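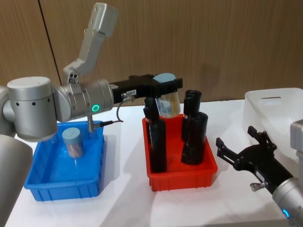 Progress report to the Prulbridge Community Fund
Project: Civberg Creek bank repair and planting
Prepared by Lorcan Mac Giolla, project coordinator
Sep 8, 2024

Work since the last report

Planting on the lower bank is finished. We put in 2000 tube stock between the footbridge and the old weir, mostly sedges and rushes at the waterline with tea-tree and river bottlebrush higher up. The order from the Araújo nursery came in two deliveries. The second was short on bottlebrush, and we agreed to take extra tea-tree in its place at the same price.

The willow stumps left over from the earlier contract have been poisoned and will stay in the ground to hold the soil. One large stump near the stormwater outlet has reshot and needs a second treatment. The contractor, Cevow, has agreed to do this under the original quote.

Jute matting is down along 300 metres of the bank. The steep section below the sports oval took longer than planned. The soil there is thin over clay and the standard pins would not hold, so we changed to longer ones. Rain in the second week of planting lifted matting in a few spots and these were re-pinned within days.
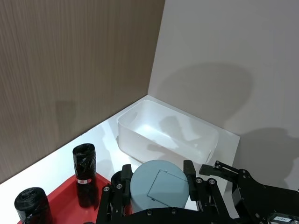 Losses so far are low on the flats and higher on the steep section, where rabbits have been getting under the guards. We have begun swapping the plastic sleeves there for wire ones. It is slow work and we only have enough wire for the worst patch at the moment.

Changes to the plan

The gravel path to the viewing spot has been moved back from the edge by 5 metres. The council's engineer was not happy with the original line after the bank slumped in May. The new line misses the big red gum, so no pruning is needed, but it does cross the sewer easement. We are waiting on a letter from the water authority before any digging starts.

Budget

Spending is within the grant. Matting and pins went over their line and plants came in under. The path money has not been touched. We ask the Fund to let us move the leftover plant money to wire guards - the form is attached and needs a signature from your side.

Next period

Weeding of the lower bank, mainly fleabane and kikuyu coming through the joins in the matting.
Second treatment of the willow stump.
Path works, if the easement letter arrives.
Water testing at the footbridge and the outlet, same method as before. The spring readings will go in the next report with the survival figures for the steep section.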